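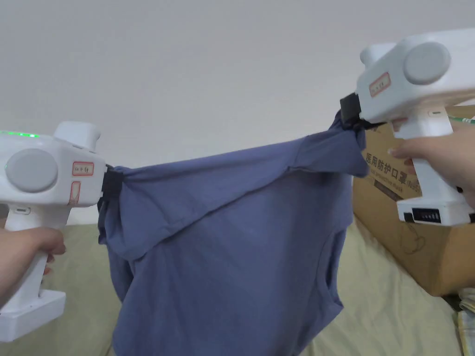

Student Projects - Home Robotics

My question this term was pretty simple: can a machine do my laundry yet? Short answer, no, but I got way more into it than I expected!

I picked folding because everybody hates it (me especially) and because a shirt never sits the same way twice. A box stays a box. A T-shirt turns into a blob the second you let go of one corner, and you have to find the edges all over again. I tried it with hand-held grippers, so all I had was two black jaws and no fingertips, and wow, you miss your fingertips. My rule was 3 tries per fold, then start over.

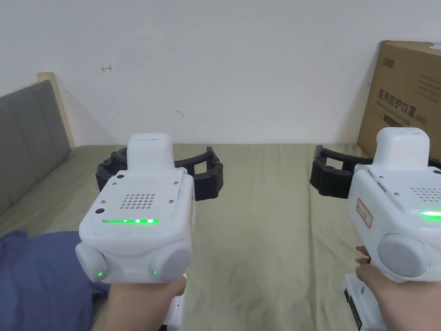

Gizella Veres thinks I'm asking for too much. Her view is that a machine could take 40 minutes on one basket and she'd still buy it, as long as she didn't have to stand there. Fair point - I was grading on speed and she just wants it done.

I still think the hard part is picking up one layer of cloth and leaving the one under it alone. With my own hands I do that by feel. With jaws I was mostly going by sight, and I guessed wrong a lot. 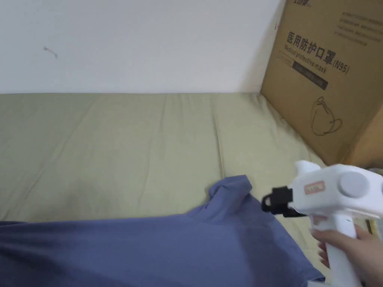
Fig. 3. Going for the raised fold, right-hand gripper.

Next I want to try towels, which have real corners, and then socks if Jenő Pintér will lend me 7 pairs. I'd put towels within reach for a machine, and shirts a good while after that.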